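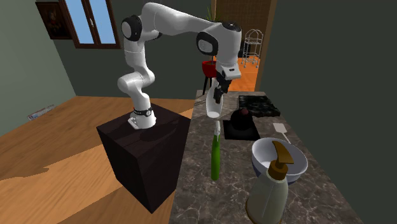

Simulation view from the Gemau software: arm on its pedestal, gripper down at the white bottle, bowl and soap dispenser nearest.

Arm going in at our kitchen, what changes for the crew?
Posted by dishpit_lead, Sunday, April 28, 2024

I run the clear-down shift at the Rostonel central kitchen. We send out 815 meals a day to offices and two clinics. Management signed with Joninum for one arm to clear and sort the counters at the end of each run: bottles to one side, utensils to the wash rack, bowls stacked. It is supposed to arrive in May. They have been running it in simulation for a while and the clip they showed us is where the picture at the top comes from.

There are 6 of us on clear-down. We were told no one is being let go and that "roles will shift." I would like to hear from people who have had one of these put in next to them. What did your day look like after?

saltbox
We got one two years ago at Liapis, packing side. No one was let go the first year. Three people left on their own and were not replaced. So when they say no one is being let go, ask what happens when somebody quits. Get the answer in writing.

The work itself got quieter. I used to lift all shift and now I mostly load the infeed and clear jams. My back is better. I am also more bored than I have ever been at a job.

nightrinse
Bored beats a bad shoulder. I did pot wash for nine years and I would have taken the arm.

The thing I would look at is the mix of stuff on that counter. A spatula lying flat, a thin utensil with a green handle, a big bowl, a pump bottle. Those all have to be grabbed differently. Ours handles bowls fine and gives up on anything thin and flat on a smooth surface. A person ends up doing all the flatware anyway, plus babysitting the machine.

dishpit_lead
That is what I asked the Joninum rep. He said flat items are "in the training set." I asked what happens when it can't get one and he said it flags a person. So one of us is the person. He didn't know if that person would be doing other work at the same time.

counterweight
I do integration work (not for Joninum) so take this how you like. Simulation is the right place to start. You can run the same counter thousands of times with the bottle in a different spot and it costs you nothing when it gets knocked over. I would be more worried if they hadn't done it.

What a render won't give you is grease, steam, or somebody leaving a towel over half the counter. Plan on the first weeks on the floor being slow. Ours took 3 months before I'd have called it useful.

saltbox
Three months with the crew doing their own job plus the robot's job. Was anybody paid extra for that?

counterweight
No. They should have been, I agree with you there. I don't agree that it means the thing is a bad idea.

saltbox
I didn't say bad idea. I said know who carries it.

glasswasher_b
Where does it stand? In that picture the pedestal is right up at the left side of the counter. If it is like that in your kitchen, whoever used to work from that side has to go somewhere else. We lost a whole side of our table and nobody had drawn that on the plan. Two of us were reaching across each other until they moved the rack.

Tape the pedestal and the full reach of the arm on the floor before it comes. Then work one shift around the tape.

dishpit_lead
Good one, I had not thought of the tape. Our left side is where the bus carts come in, so that will be an argument. I will ask for the footprint on Monday.

nightrinse
Also ask who can stop it. At our place only the supervisor was trained for the first month, and she was on days. Everybody on the shift should be shown the stop button and how to restart.

And ask who writes the pick list. If your crew gets to say what goes where, it will match how you work. If an office does it you will be fixing it every night.

dishpit_lead
List so far for the meeting:
- what happens to the position when somebody quits, in writing
- who gets flagged, and what else that person is expected to do
- extra pay during the startup period
- pedestal footprint, taped out ahead of time
- stop and restart training for all 6
- crew has a say in the pick list

I'll post again once it has been in for 2 weeks.

saltbox
Add break coverage. The arm doesn't take one and ours kept filling the rack while we were out.

Contact the moderators | Copyright 2024, all posts belong to their authors | Back to top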